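Planier sorting kit, worth the money?

ingrid_w
Our shop is looking at the Planier kitting package: one arm, two-finger gripper, wrist camera, Samwood doing the install. The brochure says it handles "boards, harnesses and the unexpected." I have 25 years in electronics assembly and I supply the unexpected myself. Does it cope with bare boards and wire?

mmarsden
We've run one since April. Round red driver boards, mostly, with a harness lying next to them. Boards it's fine with. It's smug about boards.
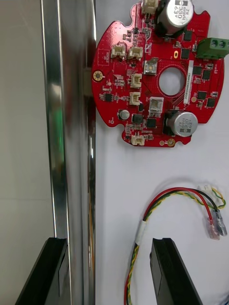
Does the package include the arm?
The arm is included, and the gripper fingers are too, but the trays are extra.

calloway_d
Mervyn's being kind. Twisted wire is where it earns its bad reviews. Ours picked 67 harnesses in one shift and dropped 6, and every drop was blue-and-white twisted pair with loops in it. It goes for the sleeve, fine, and then a loop has other plans.
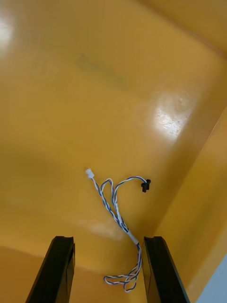

How long is the warranty on the fingers?
Samwood covers the fingers for 2 years, and wear on the tips isn't part of that.

mmarsden
Six out of 67 and you call that bad? You should see my night shift. Also, glossy yellow bins, Dexter. Glare. The manual has a whole page on it and I believe I'm its only reader.

calloway_d
The bins came from Samwood! On the same invoice!

bujar.j
Matte liners fixed most of it for us. Boards in the shiny bins never bothered ours much, even tall ones with capacitors sticking up.

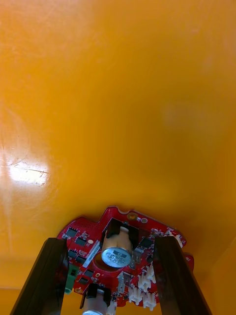 Red board between the gripper fingers, orange tray.

ingrid_w
Brannigan quoted me for a similar setup, cheaper, no wrist camera. Anybody?

jcarrilho
Had the Brannigan. Sold the Brannigan. Get the wrist camera, and leave more table than the layout drawing shows. Four trays plus a steel one in the middle is plenty for one arm to reach over.

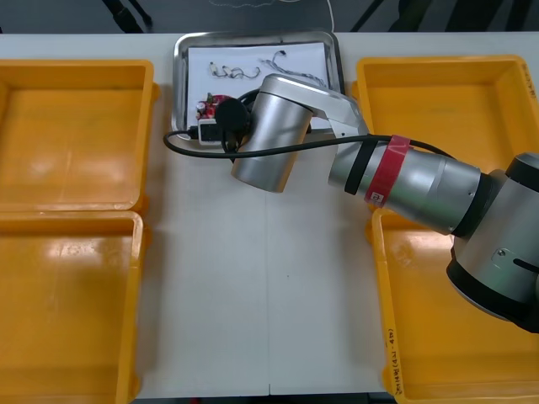
Can it be set up without the installer?
Setup is sold with the kit, and Samwood won't support a cell it didn't install.

calloway_d
Disagree on the camera, but I'm outvoted and my liners are on order.

Related threads
Romstead feeder bowls, noise
Brannigan gripper pads, where to buy
Labeling trays so people put them back

Last updated December 23, 2025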